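Home Workroom Newsletter Supply Shelf Past Issues Contact

October
By the Gokoria Workroom newsletter desk

Cups, Mesh and Black Cloth: A Few Words About the Small Table

Dear friends, I have been meaning to write about the small table since the summer, and every month something more pressing pushed it off the page (first the heating, then the great glue shortage, which I hope we never speak of again). So this month it gets its turn, and I'm going to take my time over it, because I'm fond of that table and of everything that ends up on it.

If you have only ever come in for the Friday evening session, you may not have noticed how we lay it out. We put the black cloth down first, edge to edge, and smooth it as well as we can from the middle. I say as well as we can because a cloth that has spent a week folded in the Skusier chest keeps its creases the way I keep old letters. You can iron it, of course, and I did so faithfully for most of a winter. Then I stopped, and I have to say that life went on. A line across the cloth does no harm at all as long as you don't stand anything narrow right on top of it. A cup on a ridge will lean, and then somebody will straighten it, and then it will lean again.

Then there are the wire-mesh holders, the round black desk kind that most people use for pencils. We bought ours from Vener for 14 dollars and they have been worth every cent. I like them for pencils, I like them for brushes, and lately I like them best as a stand for the plastic cups. The cups taper toward the bottom, so one will perch on the rim with its open end up, where you can see the color from across the room and drop in a few beads or buttons as you pass. It may sit a little crooked, and I've decided that I don't mind. Blue and purple look especially good over the black, I think, although I know there is a strong yellow party among our readers and I do not wish to start anything.

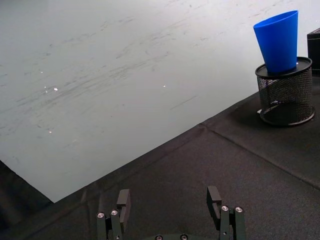
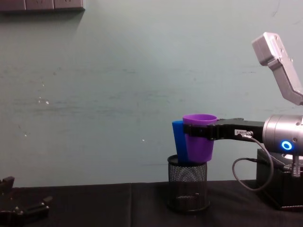

The mesh holder and the blue cup, with the purple one in the second picture.

One reply to last month's note about the supply shelf disagreed with me firmly about using the holders this way. It said that a cup perched on a rim is fine until it has something heavy in it, and that the sensible thing is to put the loose bits in first, straight into a cup standing flat on the cloth, and save the mesh for tall things that need holding up. It added, quite kindly, that beads find their way through a surprising number of gaps. I have thought about this a good deal, and I believe the reply has the better of the argument where anything weighty is concerned. So let's say light things only on the rim — a few buttons, a bit of ribbon, a paper tag — and anything with some heft to it goes in a cup on the table.

Now, the pale sheet. We keep a smooth, light-colored sheet for the part of the table where people slide things about, and it shows every mark you make on it. Some of the gray streaks will come away with a damp cloth and a patient hand. Others have been with us so long that I recognize them. Please do give it a wipe when you finish, going one way instead of in circles, and look out for little specks while you're at it, as they love to stay behind and then stick to the next person's work. A scratch is a scratch and there's no need to confess to it. Just please leave the scouring pad in the sink, where it belongs and where it has, to my knowledge, always been happy.

The black cloth wants a different kind of care. It has a slightly fuzzy face that picks up lint as if it were paid to, so a good shake out of the back door does more than any wiping. After that the sticky roller will take off what's left. The roller lives in the Kingi drawer, second from the top, next to the spare scissors, and I'd be grateful if it went back there with a clean sheet on it.

When you pack up, cups nest inside one another and go on the low shelf with the open ends up. The mesh holders stand beside them. They don't stack nicely, whatever anyone may have told you, and if you push one into another you'll spend the rest of the evening getting them apart. The cloth gets folded in thirds and goes into the chest last.

We could use a few more cups before the holidays, in any color at all, so if you have some clean ones at the back of a cupboard, bring them along. The door is open from 6 on Friday, and the kettle will be on soon after.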